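Search Hodetti Kids
Type a question
Go

How Long Does Trash Last? (And Who Checked?)

By Constanza Villalba

Maybe you've seen the poster. It's in a lot of school hallways. It has a list down one side that goes something like this: banana peel, a few weeks. Paper, a month or so. Plastic cup, 50 years. Plastic bottle, 400 years.

Those are very neat numbers. When you see a number that neat, it's fair to ask where it came from.

Start with the bottle. Plastic drink bottles like the ones in stores today have only been around since the 1970s. So no person has ever watched one for 400 years. If somebody had buried one on the very first day they were sold, we'd still be waiting, and so would their great-great-grandchildren.

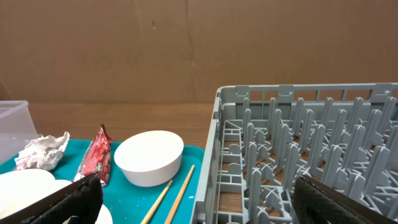 So is the poster lying? Probably not on purpose. Scientists can measure how fast a small piece of plastic changes in a lab, or in the ocean, over a few months or years. Then they do some math to guess how long the rest would take. That kind of guess is called an estimate. Estimates are useful, but they depend on a lot of things, and the poster leaves all of those things out.

What does "break down" mean?

People use these words for two different things, and it causes a lot of mix-ups.

The first is falling apart. A plastic bag left in the sun gets stiff and starts to crack. After a while it may be in so many little bits that you can't find it. The bits are still plastic. Very tiny ones are called microplastics, and they can end up in soil, rivers and the sea.

The second is rotting, or biodegrading. This is when living things such as bacteria and fungi use the stuff as food. They turn it into simpler things like water and carbon dioxide gas. An apple core does this well. Most plastics hardly do it at all.

If a sign says something is "gone" in 50 years, ask which kind of gone.

What rots, and where?

Leftover food is the easy one. Bacteria and fungi like most of the same foods we do. Even so, some parts go faster than others. Soft fruit can turn to mush in days. Nutshells are tough and woody, and you can still find pieces of them in a compost pile long after the lettuce has disappeared.

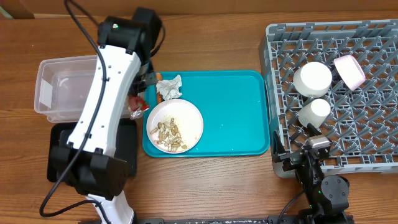 Food scraps on a plate, with a crumpled paper napkin nearby.

Paper is made mostly from plant fibers, so it rots too. But the place matters as much as the paper. Microbes need water, and most of the fast ones need air. A warm, damp compost pile has both. A landfill is packed down tight, layer on layer, with very little air inside. People who have dug into old landfills have pulled out newspapers buried for decades and read the headlines. So much for "a month or so."

Shirin Pakzad, who teaches fourth grade, wrote to us about a bag her class buried in the school garden. It said "biodegradable" on the side. They dug it up the next June.

"It was dirty," she wrote. "Otherwise it looked like a bag."

One bag in one garden doesn't prove much. Maybe the soil was too cold or too dry. Maybe it needed longer. But the bag didn't say any of that. It had one cheerful green word on it and a picture of a leaf.

"Compostable" is a bit more careful as words go. It usually means the item passed a test. Read the small print, though. Many of these items passed in a big, hot composting center, and your backyard pile might never get that warm.

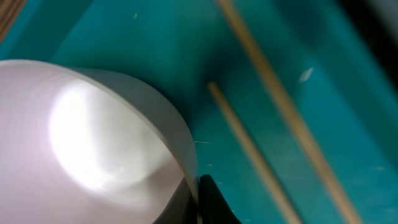
Most likely a plastic cup or container, seen very close up.

What about plastic?

There are many kinds, and they don't all behave alike. Some are thin and some are thick. Sunlight speeds up the cracking. Deep, dark, cold water slows it down. So one number for "plastic" can't be right everywhere. "A very long time, and we aren't sure how long" would be a better thing to put on the poster. It's harder to fit in a little box.

None of this means trash is fine. If the 400 is wrong, the real answer could be shorter or it could be a lot longer. You can doubt a number and still take your bottle home from the park.

Questions to ask a poster

Who measured this?
How long did they watch it?
Was it in sun, soil, seawater or a landfill?
Does "gone" mean rotted, or only too small to see?

Try it on the next one you walk past. If the poster can't answer, ask the grown-up who put it up. They may not know either — but then at least two of you are wondering.

More from Hodetti Kids
Why Does Bread Get Moldy?
Do Goldfish Really Forget Everything?
Where Does the Water Go When You Flush?
Is "Natural" Always Good for You?

Contact us | © Hodetti Kids | Back to top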